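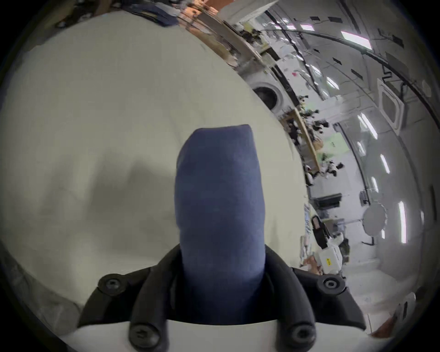 PRESS RELEASE
5/5/23

Balogh opens textile repair service in Flekeck and invites households to bring their worn clothes

The family company Balogh, which has been mending and altering clothes in Costorora for 16 years, opens its second workshop in Flekeck in June. The new workshop will accept clothing, bed linen, curtains and small home textiles for repair. Customers can leave their items at the counter or at one of six collection points in the town.

In the last year the workshop in Costorora received 3,574 items. The most frequent work was the changing of zips, followed by the repair of trousers at the knee and the shortening of sleeves. Winter coats made up a smaller part of the orders, but they took the most hours.

"Many people told us that they would like to repair their things, but the way to Costorora is too long for one pair of trousers," says Magdolna Hegyi, managing director of Balogh. "In Flekeck they can now come to us on foot, or leave the bag at a collection point on the way to work."

The workshop is located in the former haberdashery shop on Grerkley Street. The old wooden drawers for buttons were kept and are again in use. The room has an area of 107 square metres and is divided into a reception, a sewing room and a small room for courses.

The workshop will be led by Zsófia Orbán, who learned tailoring in Costorora and has worked for the company since its second year. Junaid Chaudhry will be responsible for knitwear and for invisible mending, a service which Balogh did not offer until now. For this work it is necessary to see the garment first, so no price can be given by telephone.

Simple repairs will be ready within four working days. For lined coats and curtains the customer will receive a date when the item is handed in. All items must be washed before they are brought. Leather and shoes are not accepted.

Evening courses in hand sewing will start two weeks after the opening. The first course is for beginners and treats buttons, hems and small holes. Participants should bring one garment of their own. Needles and thread are included in the price.

Registration for the courses is possible at both workshops. The list of collection points and the price list are available at the counter in Costorora and will be sent by post on request.

Contact for the press:
Győző Vincze
Balogh, Costorora office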